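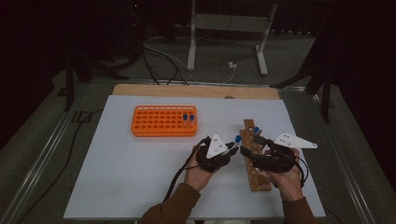 Opinion | Data Collection

Print this article | E-mail this article

Fewer examples, slower hands

When a team tells me how many examples it collected, I ask first how the examples were made. Usually the number comes quickly and the second answer takes time.

At Grirnik we moved small tubes from a rack to a wooden holder with hand-held grippers, and in May we had 864 recordings. We were proud. Then we watched 100 of them with attention. In 60 the person had hurried, touched the edge of a hole and pushed until the tube went in. A learning system does not know that this was impatience. It will learn the pushing also.

I do not say that volume is useless. My colleagues at Lashari believe that enough data will wash out the bad habits, and for some tasks they may be right. But a tube and a hole leave little space for average behavior — the average of two good paths can be a collision.

So we kept 340 recordings and wrote down a rule: if you miss the hole, lift, look, and try again. The recovery stays in the data, and I think it is the most valuable part. I would like to see the same rule in the Ollilico project, where people are still paid by the recording. Pay them by the hour, and let them be slow.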